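From: Eleni Shehu
To: lounge-and-garden list
Date: 2018-05-19
Subject: Re: Bottles on the green seats again

Hrvoje Karagiannis wrote:

> Hi all, quick one about the seating corner. I went through this
> morning and there were water bottles on the green seats again,
> plus somebody's box. Can we please agree on what happens to
> half-full bottles? I don't want to pour out a thing someone is
> coming back for, but the upholstery is no good as a coffee table.
> Also, is the bin in the hallway for plastic or for everything?
> Hrvoje

Hi Hrvoje, hi everybody,

Yes please, let's settle it! I'm as guilty as anyone, I put my bottle down next to me when I'm talking and then I walk off without it (Meenakshi has handed me my own water back more than once, thank you Meenakshi).

The hallway bin is plastic only. The sticker fell off over the winter and I still have the new one in my desk drawer, so that part is on me. Paper and cardboard go in the tall one by the copier. Food goes downstairs, always, even apple cores.

As for the bottles, I'd go with Damir's idea from last August: write your name on the label with a marker when you open it. Anything with no name on it at closing time gets emptied on the plants and goes in the bin. Anything with a name goes on the shelf by the coat rack and stays there until the next evening. The clear ones with the red caps all look the same to me, so a name really would help.

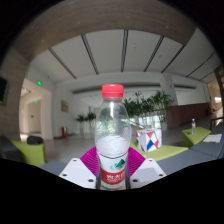 Red-cap bottle, with the green and gray seats behind. Another bottle way over on the far green one.

The white box with the red and blue shapes on it, does it belong to anyone on the list? If it's yours, write me off-list and I'll put it in the cupboard with your name on it. Cupboard code is still 2571.

One more thing while I'm at it - Ilir asked if we could get a little side table so people have somewhere to put a drink. I'm all for it. The Hurnent one he found is 53 with delivery, and there's 30 left in the kitty, so we'd be short. If a few of you can chip in I'll order it, otherwise I have an old stool at home that would do for now (ugly, but it stands straight).

I'll bring the marker and the bin sticker next time I'm in.

Eleni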